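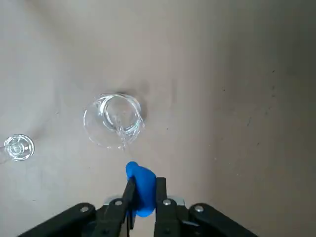

One reader at Drodelden Primary wants to know why you can see a glass at all, if light goes straight through it. Good question, and I had to think about it over my breakfast!

Most of the light does go straight through. When light hits clear glass, though, a little bit bounces back off the front, and a little bit more bounces off the back. Those bounces are the bright white lines you see along a rim. The rest of the glass just shows you the colour of the table underneath.

Curves are where it gets fun. Light bends as it goes into glass and bends again as it comes out – we call that refraction – so a round wall can squeeze light into a sparkly streak. Some light gets steered away from the table as well, and that's why even a see-through glass can have a soft grey shadow.

Want to try it? Ask a grown-up for 2 clear glasses, one big and one small, and put them on a plain table near a window. Look down from above, then crouch until your eyes are level with the rims. Which lines moved? I like to draw mine, using only a white pencil on grey paper. It's harder than it sounds – my first go looked like a squashed doughnut.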